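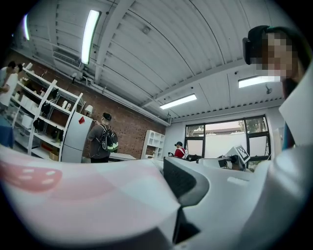
Home & Workshop Automation Section, Flundano Community Help

Can a machine restock open shelving yet, or am I wasting my time?

Posted by lam_bench_2

I look after the storage for a small repair shop. The goods are ordinary: white boxes and containers, a few cardboard boxes, some black cases, all kept on tall open shelving with several tiers. Every evening at the end of the shift somebody has to take whatever is left on the low tables, work out which tier it belongs to, and put it back. The job is dull and it takes two people most of an hour.

My manager has a budget line for automation and has asked me to find out whether a single arm on a wheeled base could do the job overnight. Payload is no problem. Our heaviest box is well under what the small arms on the market are rated for. What I can't find is a straight statement of how these things perform on mixed items in a room that was never laid out for them. All the vendor videos show one type of bin on one type of rack.

Constraints, in case they matter:

Floor is level, painted concrete. Aisle is wide enough for a hand cart.
Lighting is ceiling panels, plus daylight from one large window at the end of the room.
Items are not labeled. I could label them if that is what it takes.
The fridge or cabinet in the same room also gets restocked, but I can leave that out.
Speed is unimportant. It has the whole night.

I have read the Gendus data sheet and the Droltier one. Neither gives a success rate for placing, only for picking.

Joris Koster
Section regular

The short version is that you can get part of the job done by machine today, and the part you get depends on how much you are willing to change the shelves.

Split the task into steps and look at each one separately.

Finding the item on the table. This works well for rigid boxes with some space between them. Plain white boxes on a white table are harder than they sound. Depth cameras get poor edges on low-contrast surfaces, and two white boxes touching each other are often read as a single object. A dark mat on the table is cheap and helps a lot.

Gripping. Suction is fine for closed cardboard and smooth lids. It is poor on open containers and anything with a textured face. A two-finger gripper handles the containers but needs clearance on both sides, both when it picks and when it lets go. People forget the second half. If your boxes sit tight against each other on the shelf, there is nowhere for the fingers to go.

Placing. You are right that the data sheets skip this. Getting an object into a gap between two other objects, on a tier with another tier directly above it, is where most failures happen. The arm has to reach in nearly horizontally, and the wrist and gripper body take up more height than the box does. Measure the open height of each tier, subtract the tallest box, and compare the remainder with the wrist of the arm you are considering. On a lot of commercial shelving the lowest and highest tiers drop out at this stage.

Knowing where it goes. Label the items and label the shelves. A printed square marker on each upright also gives the base something to correct its position against, and that takes out most of the drift from driving back and forth. Put the markers where daylight from the window won't glare on them. If the machine only runs at night you can ignore the glare, but someone will want to demonstrate it at 3 p.m.

I ran a comparable setup last November, one arm, labeled boxes, fixed slots. Over 378 placements we had 15 that needed a person in the morning. Most of those were boxes put down at an angle and left sticking out over the shelf edge. Nothing was damaged. Unlabeled items were tried for two nights and then dropped from the test.

If you do go ahead, leave the fridge out. Door seals pull back in a way that varies with how long the door has been shut, and it is a separate project.

tier_four

Don't bother. We priced one and it came to more than 2000 a month on lease before anybody had programmed it. Two people for an hour is cheaper. Buy better carts.

mwp_stores

Agree with most of what Joris wrote. Two additions.

Ask the vendor for a placing test on your own shelf with your own boxes, with at least one tier half full when the test begins. An empty shelf tells you very little.

Check what the unit does when it fails. The one we tried stopped in the aisle with the arm extended and waited for a reset. On a night with no staff in, that meant one bad box early on cost us the whole run. A unit that sets the item aside and moves on to the next is worth more to you than one with a slightly better hit rate. On the Droltier it is a setting and it ships turned off. I don't know about the Gendus.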